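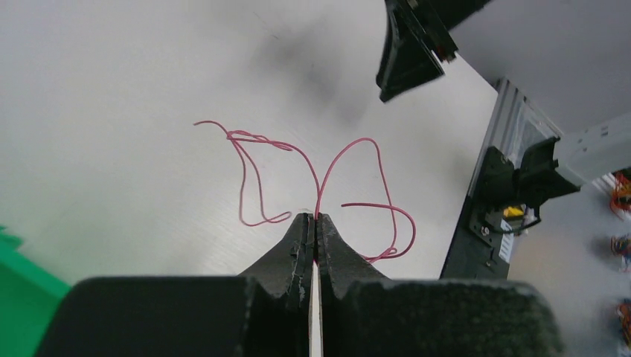

Home Garden Electrics Plumbing Decorating Ask Log in

Adding a second chime in the back room to an old wired doorbell

Posted by Upendo Kinyua, Oct 24, 2018
4 min read

We have a wired doorbell that was in the house when we moved in. The push is by the front door, the chime is in the hall above the meter cupboard, and there is a small transformer in the cupboard with its own breaker. The chime says Pludent on the cover and it's the ding-dong sort with two metal bars. It works fine.

The trouble is that we had the back of the house extended in August and now spend most of our time there. With the kitchen door shut you can't hear the bell at all. We have missed several parcels and my mother stood outside in the rain for a good while.

I tried a plug-in wireless one from Ganska. It rang when nobody had pressed it, twice in the night, so it went back. I'd like to keep the wired bell and put a second chime in the back room. The cable run would be 12 metres, going up from the hall, under the landing floor and down inside a cupboard. I have one floorboard that already lifts.

What I want to know:

Can I run two chimes from one transformer? The label says 8V 1A.
Does the second one have to be the same make?
What sort of wire do I need, and does it matter if it goes near the mains cables under the floor?

I'm happy with a screwdriver but I haven't done any wiring beyond changing a plug. I won't be touching the mains side.

fenlandjoiner

Yes, you can do it. Two chimes on one push is common in bigger houses. They go in parallel, so the second chime is connected to the same two terminals as the first one. When the push is pressed both get power and both ring.

The thing that may catch you out is the transformer. A lot of mechanical chimes want 8V and about 1A between them is often enough for one but not for two. The usual sign is a weak ding and no dong, or a buzz and nothing else. I'd connect the second chime in the hall first with a short bit of wire, before you lift any boards. If both ring properly you can go ahead. If they don't, you'll want a bigger transformer, and as that one is on the mains side you should get an electrician to swap it. It's a short job for them. Make sure the voltage suits both chimes, as some are made for 8V only and some will take 12V or more.

It doesn't have to be the same make. It does need to be the same type. Look on the back or inside the cover for the voltage and whether it takes AC. Bell transformers give out AC, and some of the cheaper electronic chimes are made for batteries and won't like it.

For wire, ordinary two-core bell wire will do. If you can get something a bit thicker for the long run, use that, because thin wire over that distance loses some of the voltage. Two-core flex of 0.5mm or 0.75mm is easy to find and not much dearer.

Turn the breaker off before you take the cover off the chime, even though the low voltage side won't hurt you.

To your point about mains cables, keep the bell wire apart from them. Don't put it through the same holes in the joists and don't clip it to them. Where you have to cross one, cross it square.

Marjorie D

We had this exact problem and just left the kitchen door open. Later on my son-in-law moved the whole chime to the foot of the stairs, where you can hear it from both ends of the house. That might be worth trying before you start pulling floors up.

Also put a note on the front door for the parcel people.

old_kettle

Agree with most of what fenlandjoiner says. A few things from doing mine.

Measure the run with string and then add to it. You lose more than you think going up and over, and you want a spare 300mm at each end so you can work at the terminals without your nose against the wall. Joining bell wire under a floor is a nuisance later on when something stops working and you have to find the join.

Unroll it properly before you start feeding it. Walk it out along the landing. If you pull it off the middle of the coil it goes in twists, and the twists turn into kinks when you tug it round a corner. If you do get a bad kink, cut it out or start with a fresh length.

To get it down into the cupboard, tie a nut on a piece of string and drop that first. Tape the wire to the string with the end folded back on itself and pull it through.

Write on the transformer what it feeds. Mine had no label and the last people had left a second pair of wires on it that went to a bell push by the back gate. I only found out when I dug up the other end planting a currant bush.

If the second chime ends up quieter than the hall one, check the screws on the terminals first. One of mine was only holding the plastic.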